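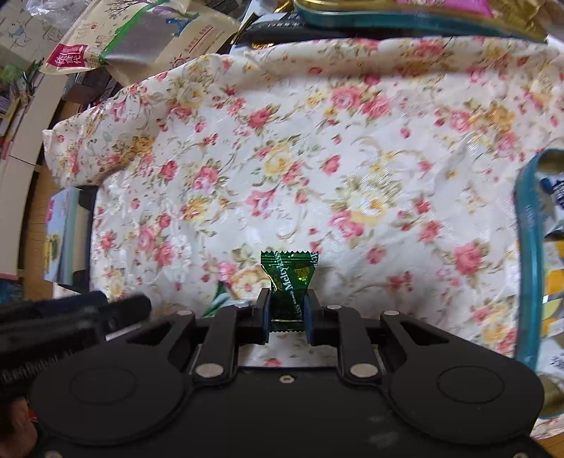
Wilma Geerts thinks the river will stay out of Culleck this time, and she told me so over the fence at 7 a.m. with the confidence of someone who lives uphill. I have 10 sandbags and a mop.

February, and the second flood watch of the month. The county put out a notice at breakfast: low ground east of Peeters Road to be ready to leave, the bridge to Giltotholm shut until further notice. We are low ground. I had always thought of us as medium.

Packed the car anyway. Passport, the good boots, insurance papers, the cat's pills, no cat — she is under the stairs and not taking questions. The shelter is at the high school, 216 cots, and they would like us to bring our own blankets. Called the flood line twice. Got the recording, which has a nice voice and says the gauge is rising slowly.

Rain stopped after lunch, then thought better of it. Carried the rug upstairs. Carried the other rug upstairs. Wilma waved.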